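검색어를 입력하세요 통합검색 상세검색

[장비/예산] 그리퍼 먼저 살까요, 시뮬레이션 라이선스 먼저 살까요?
2025년 6월 21일 | 글쓴이: 느린나사

안녕하세요, 늘 눈팅만 하다가 글 남깁니다. 저희는 가정용 정리 로봇을 만드는 작은 팀인데요, 하반기 장비 예산으로 679만 원이 잡혔습니다. 많다면 많고 적다면 참 적은 돈이라 며칠째 견적서만 들여다보고 있네요.

후보는 둘입니다. 하나는 Grube 두 손가락 그리퍼를 2대 사서 바로 실물 작업을 시작하는 것, 또 하나는 Lisell 시뮬레이터를 6개월 쓰면서 바닥에 놓인 물건 집는 작업부터 충분히 돌려 보고 11월에 하드웨어를 사는 것입니다. 팀장님은 실물 쪽, 저는 시뮬레이션 쪽으로 마음이 기울어 있어요. 지금은 체험판으로 나무 바닥에 운동화 같은 게 있는 방을 띄워 놓고 손목 시점에서 접근 각도를 보고 있습니다. 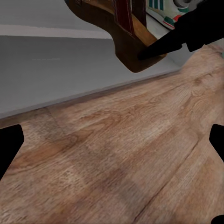 기름때장갑: 저라면 그리퍼부터 삽니다. 시뮬레이터는 체험판으로도 한두 달은 버티지만 그리퍼는 납기가 무섭거든요. 작년에 Flirov 쪽에 주문 넣고 3개월을 기다렸는데, 그동안 팀원들이 할 일이 없어서 케이블만 예쁘게 정리했습니다 ㅎㅎ 그리고 마찰이나 미끄러짐은 화면으로 아무리 봐도 감이 잘 안 와요.

봄날의토크: 기름때장갑님 말씀도 이해는 가는데 저는 생각이 좀 달라요. 그리퍼를 먼저 샀다가 손가락 벌어지는 폭이 안 맞아서 다시 산 팀을 옆에서 봤거든요. 가구 다리 옆처럼 좁은 데 들어갈 일이 있으면 손가락 길이랑 겉모양까지 따져야 하는데, 그건 모델 파일만 받아도 미리 확인이 됩니다. 반품 배송비 생각하면 라이선스 값이 그렇게 아깝지 않아요.

기름때장갑: 그건 사양서를 꼼꼼히 읽으면 되는 문제 아닐까요? 돈 내고 확인할 일인지는 모르겠습니다.

봄날의토크: 사양서에 브래킷 튀어나온 것까지 다 나와 있으면 저도 참 좋겠어요. 저는 그걸로 한 번 크게 데였습니다.

Kiyoshi Arai: 한국어가 서툴러도 이해해 주세요. 저희는 절반씩 했습니다. 그리퍼는 1대만 사고 시뮬레이터는 3개월만 계약했어요. Trustari에 물어보니 중간에 연장해도 단가가 같다고 해서 마음이 편했습니다. 예비 손가락 패드 값은 꼭 따로 빼 두세요. 생각보다 빨리 닳습니다.

느린나사: 다들 이렇게 길게 답해 주셔서 정말 감사합니다! 절반씩 나누는 건 왜 생각을 못 했는지 모르겠네요. 월요일에 Grube 대리점에 1대 견적이랑 납기를 다시 물어보고, 모델 파일도 받을 수 있는지 알아보겠습니다. 패드는 소모품비로 올리면 될까요, 아니면 장비비에 같이 묶는 게 나을까요? 저희 회계 담당님이 이런 데 좀 엄격하셔서요.

기름때장갑: 소모품비로 올리세요. 장비비에 묶으면 나중에 추가 주문할 때 품의서를 또 써야 해서 고생합니다. 납기 답변 받으시면 여기에도 꼭 좀 남겨 주시고요, 저도 가을에 하나 더 사야 합니다.

문의: 운영진 쪽지함 | 게시물의 저작권은 작성자에게 있습니다 | 맨 위로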